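3.2 Emptying the machine: where the load goes first

The diaries and the home visits agree that unloading is the least planned part of the wash. Participants could say in some detail how they sorted colors and which program they used for towels, but few had a ready account of what happened once the door was open. In the first interviews we asked "What do you do when the wash is finished?" and most answers skipped straight to drying. When Donnelly changed the question to "What is the first thing the laundry touches after the drum?" the answers became longer and more varied. We use that second wording throughout this section.

The 54 households in the Prandham sample kept a laundry diary during September. Between them they recorded 1130 loads. For 413 of these the diary entry names a tray, basket, tub or other carrier as the first thing the load touched. The remaining entries name the person's arms, the floor, the top of the machine, a nearby chair or, in a small number of cases, the dryer directly. Entries that said only "took it out" were coded as arms, following Partington's coding guide, and this probably makes that group look larger than it was.

We separate two kinds of carrier. Deep carriers have high sides and are carried by grips near the top. Shallow carriers, which we call trays, have a low rim and are held at the ends or short edges. Deep carriers were more common in the diaries. Trays were more common in homes where the machine stood in a kitchen or a narrow hall, and several participants told Lowther that they had bought the tray for something else. Figure 4 shows a woven tray at an open front-loading door, with laundry between the two. 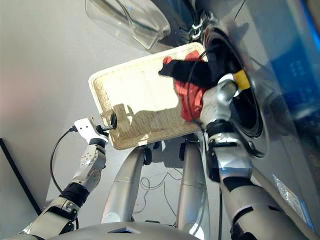 Figure 4. A beige woven tray held by its end handle at the open door of a front-loading washing machine. A red cloth is bunched on the far part of the tray, and a black cloth lies across it and reaches into the opening.

The height of the door opening was the main practical concern. A deep basket set on the floor in front of a front-loading machine has to fit under the open door or be pushed to one side of it. Participants with deep baskets often described a second movement, in which the items were lifted out of the drum, brought back over the basket and dropped. With a tray the two movements could be joined. The near end was lifted, the far end rested at or just under the lip of the drum, and the items were pulled forward until they lay on the tray. One participant in a ground-floor apartment called this "raking it out." We kept her term in the coding guide, and it was used for any unloading in which items were drawn across the lip without being fully lifted.

Raking had a cost that the diaries hardly mention and the visits made plain. Items come out of a drum joined to one another. Sleeves wrap around trouser legs, and long narrow pieces twist around larger ones, so that pulling one item brings part of the next. On a deep basket the weight of the first item usually drags the second one in after it. On a tray, with its low rim, the second item could end up half on and half off. During the visits Hegyi noted three responses to this. Some people put the tray down and used both hands. Some held the tray with one hand and pressed the laundry down with the other while shifting the tray. Others let the item fall and picked it up at the end. The last group tended to say that the floor was clean enough, or that it was only socks.

Surface mattered less than we had expected. Before the visits we assumed that people would prefer smooth plastic for damp laundry and avoid anything woven, on the grounds that a weave would catch on threads or hold water. Two participants did raise snagging, both in connection with knitwear. The rest judged a carrier by its size, by whether it could be held in one hand, and by where it could be stored between washes. Galang's notes from the Katene visits record a woven tray kept on end beside the machine, a baking sheet used for baby clothes, and the lid of a storage box that had lost its box. Their owners did not think of any of these as laundry equipment. When asked to list what they owned for doing laundry, they left them out.

This has consequences for how the inventory part of the study should be read. The Clerkel inventory form, which we adopted without changes, asks for "laundry baskets and hampers" and has no line for trays. Households that used only a tray therefore appear on the form as having no carrier at all, even where the diary shows one in use for almost every load. We corrected these cases by hand when the diary was clear and left them blank when it was not. The corrected figures are used from Section 4 onward. Anyone comparing our results with the earlier Tememwood survey, which used the same form, should bear in mind that its figures were not corrected.

There was also a difference by load type. Towels and bedding were most often carried in the arms, even in homes with a large basket next to the machine. Participants said that a sheet "comes out in one piece anyway." Mixed loads of small items were the ones most likely to go onto a carrier, and dark loads with many socks were mentioned often enough that we gave them a separate code. Small loads of one or two items are hard to place. They were seldom entered in the diaries, and we suspect that many people did not regard them as a wash worth writing down.

Time of day had a weaker effect. Loads emptied before work were more likely to be left on the carrier, sometimes until evening, and a tray left on top of the machine was then treated as a place to put other things. Partington recorded mail, keys and a lunch container on one such tray at a visit shortly after 5 p.m. The participant moved them to the counter before hanging the laundry and put them back on the tray afterward. We return to this use of carriers as temporary storage in Section 3.4.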